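Community Help > Translation and Localization > Product texts

How to translate "vase" and "pitcher" in a jewelry and gifts catalog?

Kamonchanok Petchrat
17 October 2026

Hello everybody. I translate a catalog for a small shop, Jomeretti, from Thai to English. It has 345 items, mostly silver rings, but also glass gifts for the home. The client uses one Thai word for several kinds of glass container, and I must choose the English word each time. Should I ask for each item, or keep one general word?

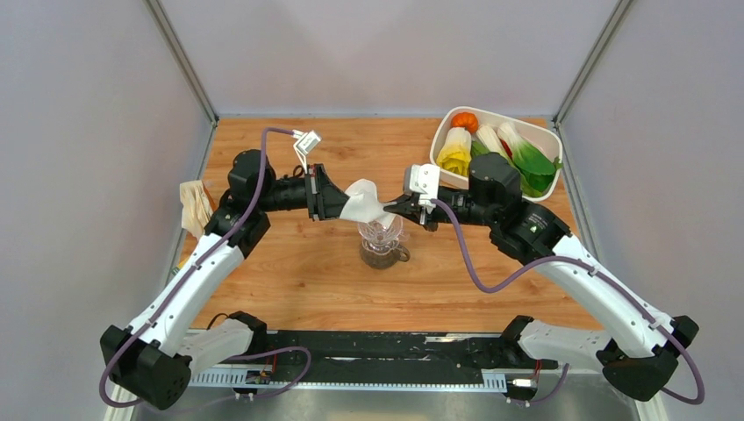 I am paid by the word, so many emails to the client cost me time. The deadline is in 6 days.

Boonsong Kaewsai

Please ask, but ask once. Put all unclear items in one table with the item code, your suggestion and an empty column. I did this in August for Rumum, with a catalog of 3,175 words, and the client answered in one evening. If it has a handle and a spout, "pitcher" is safe for American readers. "Jug" sounds British to them.
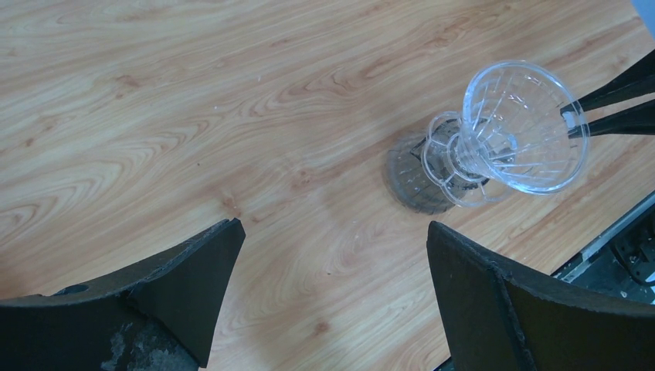
Clear glass vase on its side, with a flared bowl.

For such a shape I write "vase" - "flared vase" if the client wants more detail.

Farah

just use "glassware" for all, buyers look at the photo anyway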